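Teaching the arm by remote in the bathroom sim – how many demos?

dindalstead_mo
25/10/2026
Hi all, and thanks again for the help back in February! I'm still plugging away at my tank lid task in the simulator, where I drive the arm by remote control, pick up one of the ornaments and set it down again. I've recorded 150 demos so far – plenty of coffee went into those – and the learned policy still wobbles when it comes down over the thin gold one.

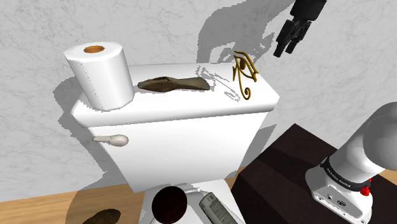

Gripper open over the Eye of Horus, toilet roll at the far end of the lid.

Baner
Lovely to see you back! I'd keep going to 200 before changing anything. Mine looked hopeless for ages and then settled down nicely with more data.

gallagher27
I'm going to disagree with Baner a little, in a friendly way. More of the same wobble just teaches it to wobble. I'd toss the demos where you paused and corrected yourself over that flat little thing, then record 27 slow, clean ones.

Baner
Fair, but please keep a few of the corrections, or it won't know how to recover when it drifts :)

dindalstead_mo
Ha, well, I do pause a lot. I'll sort through them tonight and try both ways. Does anyone use the Clakia hand controller, or is a plain keyboard okay?

gallagher27
Keyboard is okay for the lowering part. I'd borrow a controller for the turning.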